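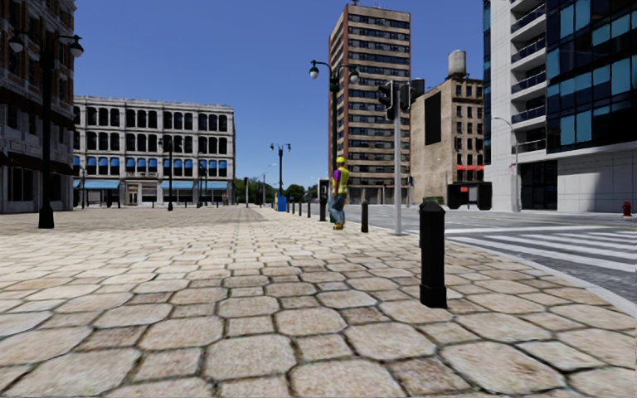

Re: [himham-walkers] Benches, and where to put them

On a May evening, Chandrasekhar Joseph wrote:

> Dear all, I took my mother into town again and we had to turn back
> before the library. She can manage 100 paces or so on a good day and
> then she needs to sit. There is a bench by the bus stop and then
> nothing until Skála's, where you have to buy a coffee. Does anyone
> know who we should be asking? I don't mind writing the letter but
> I'd like to send it to the right person.

Dear Chandrasekhar, and hello everybody else,

Thank you so much for this, and please give your mother my love. I have been meaning to answer since breakfast, but the kettle went and then my sister rang, and you know how long that takes.

I had the same trouble after my hip was done. I used to plan every errand by where I could sit down, and I got to know all the low walls in Himham, including the one outside the chemist with the prickly hedge behind it (never again!). People who walk easily don't notice these things, and I certainly didn't before. You think of a town as shops and streets, and then one spring it becomes a string of places to perch with rather worrying gaps in between.

Now, to your question. When we got the seat on Tarent Lane we wrote first to the parish clerk, who was very kind and passed us to the highways people, who passed us back again. In the end it was the clerk who sorted it, so I would start there and stay there. Say exactly where you want the bench, and say who would use it. A letter with your mother's walk in it will do far more good than one about "the elderly" in general. 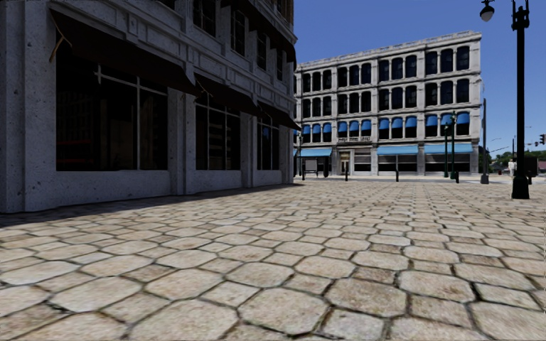
Chandrasekhar Joseph
List moderator and keeper of the walks diary

P.S. from me, as I've left your signature sitting in the middle of my message and I can't for the life of me get it to move. Two more things before I let you go.

First, do ask for a back and arms. I can't say this strongly enough. The seat on Tarent Lane has neither, and although it is a handsome thing I need a friendly hand to get up off it. Anari, who used to lead our Sunday strolls until her knees gave out, takes a folding stool instead and leaves the handsome seat to the pigeons.

Second, think about the shade. A seat in full sun is no use to anyone in July, and a seat that never gets any is miserable by October. Go and look at your spot in the morning and then again after lunch, if you can spare the time, and put what you find in the letter.

I've still got a copy of ours somewhere, with the clerk's reply, and I'll bring both along to the next walk if I can find the blue folder. If anyone else would like to add their name to Chandrasekhar's letter, do write back to the list and tell him.

With warmest wishes to you all, and mind the step at the hall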